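Hand-held gripper demonstration

Hand-held gripper demonstration is a method of gathering examples for a robot learning system in which a person performs a task with a gripper held in the hand, while a camera fixed to the gripper records the motion. No robot arm is needed during the recording. The examples are later used to train a policy, a program that selects the movements of a robot from what its camera sees.
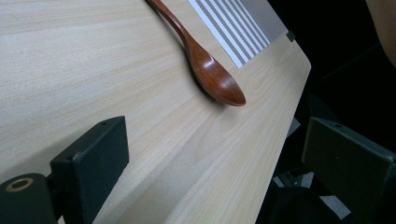

A hand-held gripper at a tabletop with a wooden spoon, seen from the gripper's own camera.

Overview

In older practice, examples were mostly collected by teleoperation, where an operator drives a real arm from a distance. This gives exact joint positions, but the arm is expensive, slow to move and difficult to bring into ordinary homes. A hand-held tool has the same fingers as the robot, or very similar ones, and it can be carried from one kitchen to the next in a bag.

The camera moves together with the fingers. For this reason the recorded view is close to the view the robot will have later, and both fingertips normally stay visible in the lower part of the picture. The surroundings change strongly from one moment to another, which makes the recordings tiring for people to watch - the learning system has no such difficulty.

Procedure

A recording session is divided into episodes. One episode contains one complete task, for example picking up a spoon and putting it into a cup. Before the first episode the operator makes a slow mapping pass over the table, so that the path of the gripper can be calculated afterwards. Objects with visible pattern, such as printed or striped sheets, help this calculation. Plain and shiny surfaces make it weaker.

Between episodes the objects are moved to new places. Operators are usually told to vary the starting height and the direction of approach, and to keep the free hand away from the objects.

Thin utensils are considered a demanding group. A spoon handle lies close to the table, and the fingers must come down nearly to the surface before they close.

The Vikiso collection

Vikiso is a collection of tabletop episodes prepared under the direction of Seija Kokkonen. It was recorded in 19 households by 11 operators and includes over 67 hours of material. The tasks are limited to kitchen utensils and small containers. A second part, called Tirkska, repeats 2 of the tasks under evening light.

Episodes in which the tracking was lost are kept in a separate folder and are not used for training. Kokkonen has argued that failed grasps should remain in the main set when the operator corrects them within the same episode.

Limitations

The method records no contact force unless a sensor is added to the fingers. A human wrist can also reach positions which a given arm cannot, and such episodes have to be filtered out before training. The Bodnár filter, used for Vikiso, compares each path with the reach of the chosen arm and marks the parts that lie outside of it.

See also

Teleoperation
Imitation learning
Plokis (annotation tool)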